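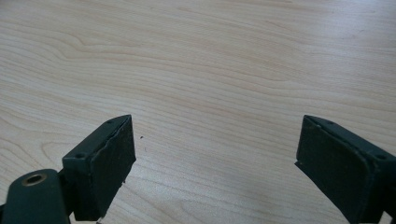 Trees are very good at keeping diaries, even though they have no hands and no pencils and nobody ever taught them to spell. They write with wood. Every year a tree adds a new layer all the way around itself, just under the bark, a bit like you pulling a new sweater on over the sweater you wore last year (and the year before that, and the year before that!). When people cut the tree up to make things, those layers are still inside, and they show up as the lines we call grain. Look at the pale tabletop and you'll find long wavy stripes running across it, and over on the left some tighter lines that bend around in curves. Those lines are pages from the diary.

My daughter Urszula asked me about this one morning in April while she was supposed to be finishing her oatmeal. She was following a line on our kitchen table with her spoon, and she wanted to know who had drawn it. I told her the tree did, and she gave me a look, so we went and found out properly, and I wrote it all down for you too.

How does a tree make a ring?

Right under the bark there is a very thin layer of living stuff called the cambium. You say it like this: KAM-bee-um. The cambium's job is to make new wood on its inside and new bark on its outside, and it works hardest when the weather is warm and there is plenty of water to drink.

In spring the tree is in a hurry. It has leaves to grow and it needs lots of water carried up from the roots, so in many trees the new wood is made with big, roomy tubes. This wood often looks pale. Later in the summer the tree slows down, and the wood it makes has smaller tubes with thicker walls, packed close together. That part often looks darker. Then winter comes and the tree has a long rest. One light band and one dark band together make one ring, and in places with a cold winter one ring usually means one year.

A wide ring often tells us the tree had a good year, with rain and sunshine and enough room to stretch. A narrow ring can mean it was dry, or very cold, or that hungry caterpillars ate the leaves, or that a big neighbor was standing in its light. Scientists who read rings have a wonderful long name – they are called dendrochronologists – and if you can say that three times quickly you deserve a cookie.

So why isn't the grain on a table round?

This was Urszula's next question, and I thought it was a very sensible one. If rings are circles, why do we get stripes and waves?

It depends on which way you cut. Think of a carrot. If you slice it straight across, you get little round coins with a circle in the middle. If you cut the same carrot the long way, from the top to the pointy end, you get long stripes. A log works the same way. Saw across it and you see rings. Saw along it and you see lines.

Trees aren't as tidy as carrots, though. They lean, they bulge, they grow a bit crooked around an old branch. When a flat saw goes through a bulgy layer, it can leave an oval, or a loop, or a shape like a tall pointed arch. Woodworkers call those arches "cathedral grain," and once you know the name you will spot them on doors and cupboards everywhere.

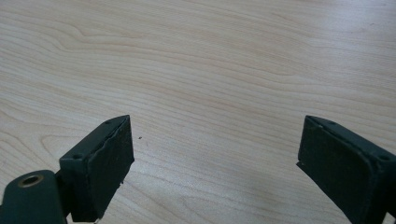 Wood grain on a tabletop: long wavy lines, with an oval pattern near the lower middle.

How old can a tree get?

Very old indeed. Plenty of oaks have lived for 900 years, and there are pine trees high up in the mountains that are much more than 1,000 years old. My grandmother's pear tree was only a baby next to those. When it came down in a storm we counted the rings on the stump together, with a pin to keep our place, and got to 54.

You can try it yourself if you find a stump in a park. Start in the very middle and count outward toward the bark, one dark line at a time. It helps to wet the wood with a little water, and it helps even more to have a friend who writes down the number every time you get to ten. See if you can find the ring from the year you were born!

And you don't have to go out to the park if it's raining. Put a sheet of thin paper over a piece of rough, bare wood, rub gently with the side of a crayon, and the grain may come up on your page. Please ask a grown-up which piece of wood you can use. We did ours on an old bread board, and Urszula's came out much better than mine.

Oliwia Malinowski

This site uses cookies to remember your settings. By continuing to read you agree to our use of cookies. Accept | Learn more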